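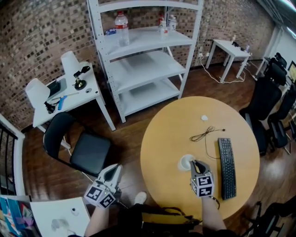
A round table, a small white cup and a keyboard.

Rosalba Santoro has been collecting the songs of her grandparents' valley for most of her adult life, and she starts singing one before I have even got my coat off. It is a goat-calling song, she tells me, and you have to imagine the goats a long way up.

"You can hear the slope in it," she says. "The voice goes up, waits, and comes down again. My grandmother did it with a bucket in each hand!"

Her collection now runs to 523 recordings, and the best of them are about to come out as a book with sound files, called Zuccaro after the hamlet where she taped the first one. That was on a cassette machine borrowed from a school, with a dog barking right through the second verse. She has kept the dog in.

I ask how she persuades people to sing. Most of them are over eighty, and plenty swear they don't know any songs at all.

"They all say that. So I ask about work. How did you wash the sheets, who helped with the chestnuts? And after a while somebody says, oh, well, there was a thing we used to hum for that. And off they go. One woman gave me 11 verses while she was shelling beans, and she told me off for not helping."

The chestnut songs are my own favourites. They were sung by whole families in the drying huts, one side answering the other, and the words are often wonderfully rude about the neighbours. Rosalba has found 117 different verses to a single tune, with the same poor miller getting the worst of it in nearly all of them.

Writing the tunes down has been the work of Ottavio Parisi, who plays the accordion and teaches music in the next valley. The two of them argued for a whole winter over how to set out the slow songs on paper.

"Ottavio wanted bar lines and I didn't," she says. "These people breathe where they like. In the end we left them out of the slow ones and he had his way with the dances. He was right about the dances, I'll give him that."

Ottavio, on the telephone later, is just as cheerful about it. "She sings me a phrase, I play it back, she says no. We did that for one lullaby from lunch until it was dark. But when it's right she goes quiet, and then you know."

The first printing is 300 copies, and there will be a launch on 19 May 2018 in the old wash-house, with soup. Several of the singers are coming. Rosalba hopes they will do the miller song together, all the verses, if the children can be kept out of earshot.

Before I go she teaches me the goat call. I get it wrong twice, and she makes me open the window and try it again, louder.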